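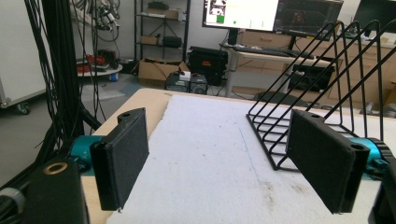

I have been painting the front hall since May and I am still not done. The walls went quickly. The trim and the doors are what took the time, mostly from changing my mind about the color. The combination I kept coming back to was teal beside black, the same pairing as the teal metal and black pads up top, with a small bit of brass color for the knobs. On metal it looks good right away. On an old door with a dozen layers under it, it takes more work.

The house is in Denville, on a street where most of the halls are painted cream or a pale gray. Ours was cream. It had been touched up so many times that there were three creams, and you could see all of them in the afternoon. I washed the walls, filled the holes and put on two coats of off-white from Mullen, the paint store by the post office. They mix while you wait and they keep a card with your formula on it, so I went back for a second can later and it matched.

Then I bought sample pots for the doors. I ended up with 8 of them, far too many for one hall. I painted each one on a piece of cardboard and moved the cardboard from wall to wall for a week. Four were too green. One looked fine until the lamp was on and then it went close to navy. The one I picked is a Skikia color, a little grayer than I expected to like.

The doors had old gloss on them. I sanded the first one by hand and it took most of a day. For the second I borrowed a sander and wore a mask, after testing for lead with a kit. The test came up clear on all the doors. If your house is older than mine, do the test first.

Primer is where I went wrong. I used what was left in the garage, and the teal dried patchy over it. I had to sand back and start over with a gray bonding primer. With gray under it the teal covered in two coats. With white under it I was at three and could still see the panel edges.

The frames are black, satin. Flat black showed every fingerprint, and we have a dog who leans on things.
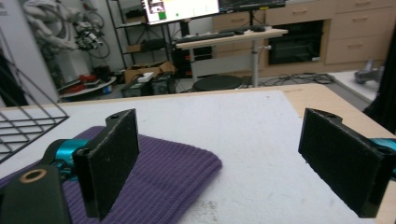
Filipa Patrício wrote to say I should have painted the frames before the doors, and let them cure a full week before closing anything against them. She is right. I gave mine two days and the closet door stuck. When I pulled it open it took a strip of black off the frame, maybe as long as my hand. I have touched it up but the patch is a little shinier than the rest.

She also asked what I spent. The paint, primer and sample pots came to $123. Brushes and sandpaper were another $20. I already had the tray and the drop cloth.

What is left is the inside of the front door and the knobs. I ordered two from Brandão and they sent the wrong backset, so those are going back. The old knobs are on for now.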